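OK so the new microwave is here and I'm way more excited about it than any adult should be. Thread!

Some background. The old one came with the apartment and it hummed like a truck. The turntable quit in March and I spent the rest of the year opening the door halfway through to spin my soup by hand.

I wanted three things: cream, not black. A door I can wipe in one go. And it had to live on the white table, because the counter belongs to the coffee stuff now and I'm not giving that up.

Went back and forth between a few and landed on a Midea. The color is SO good. It's that soft off-white, like the inside of a vanilla wafer, and the corners are all rounded. Against the dark window in the door it looks like something from my grandma's kitchen, in the best way.
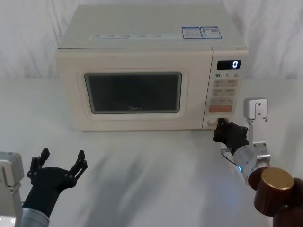 First thing in was a mug of water, two minutes, just to see. Then popcorn, obviously. Then leftover rice with a damp paper towel over it, and you guys, the rice came out fluffy all the way to the middle.

I love that there's so little to learn. The panel has a 10, a 1 and a 5 marked right under the display, for adding time. My old one had a button for "fresh vegetable" and I never once found out what it did.

Stickers on top: do I peel them? Half of me wants it perfectly clean up there. The other half knows I'll need the info on them the day after I throw them out. Taking votes.

To the person who asked about the shelf: yes, the Corik cart is still coming! It goes next to the table and gets the mugs, the oats and the big bowls. I measured twice and there's room, barely.

Next up is a mug cake. I have cocoa, I have one egg, and I have the Prirer recipe that 92 of you told me to try last time. If you have a better one, drop it below, I'll make every single one of them.

Edit: so many votes already! Peel is winning. I'm going in with a hair dryer and a plastic card, will report back after dinner.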